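Bickerstaff Hall Users' Group
Minutes of the general meeting, Mar 24, 2021

Present: Corinne Lindqvist (chair), Sipho Mathebula (minutes), and delegates from the playgroup, the choir, the Putton Street garden club and the table tennis club.
Apologies: Brastine Road Seniors.

1. Previous minutes
Accepted with one correction. The choir's storage cupboard is the one beside the kitchen, not the one under the stage. Moved by the garden club, seconded by the choir. Carried.

2. Matters arising
The side gate latch has been replaced. The council has not replied about the street light near the bus stop. Sipho to write again.

The lost property box was emptied after notice was given at the last meeting. Unclaimed clothing went to the op shop. One set of keys has been kept in the kitchen drawer.

3. Hire charges
Corinne tabled the proposed charges from July. Regular users would stay on the present hourly rate. Casual evening hire would go to $165, including use of the kitchen. The playgroup asked whether children's parties in the daytime counted as casual hire. They do, but at the daytime rate, which is unchanged.

The table tennis club felt the bond for casual hirers was too low given the state of the kitchen after two recent functions. Discussion followed. It was agreed to leave the bond as it is and look at it again once the new charges have been in place for a season.

Moved that the charges be adopted as tabled. Carried, table tennis club abstaining.
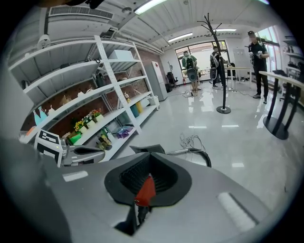
4. Heating
The wall heater on the street side cuts out when the fan is on high. Forkance Heating has inspected it and quoted $700 for a new fan motor and thermostat. A second quote was asked for but has not arrived. The choir pointed out that they rehearse through winter and would like it settled before the cold weather.

Resolved to accept the Forkance quote if nothing lower is received within 15 days. Corinne to confirm with the firm. Until then, users are to run the heater on low only and switch it off at the wall when they leave.

5. Cleaning and floors
Each group is responsible for leaving the floor clean for the next user. The roster has lapsed and there were complaints from the playgroup and the seniors, the latter by letter. A new roster will go up on the noticeboard. Floors are to be vacuumed before mopping, as grit is being dragged about. Vacuum bags are to be bought from the general account. Sipho to keep the receipts.
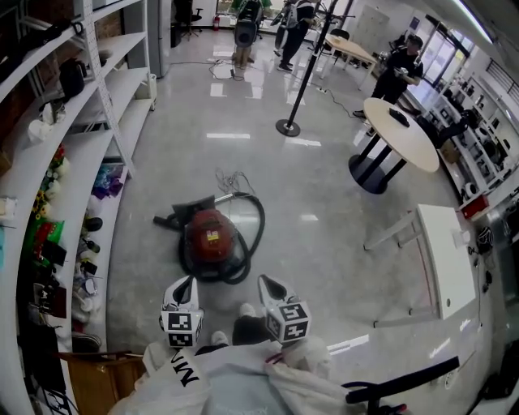 Red canister vacuum and floor nozzle.

The garden club asked that wet mops not be left standing in the bucket. Agreed.

6. Keys
There are 3 keys not accounted for in the register. All groups to check which of their members hold one and report to Sipho by email. No new keys will be cut in the meantime.

7. General business
The choir will hold an open rehearsal in July and would like the use of the stage steps. No objection.

The garden club has spare lavender in pots, free to anyone who can collect.

The playgroup asked for a lower coat rail in the entry. Corinne to get a price for timber and hooks.

Meeting closed 8.40 pm. Next meeting to be advised by email.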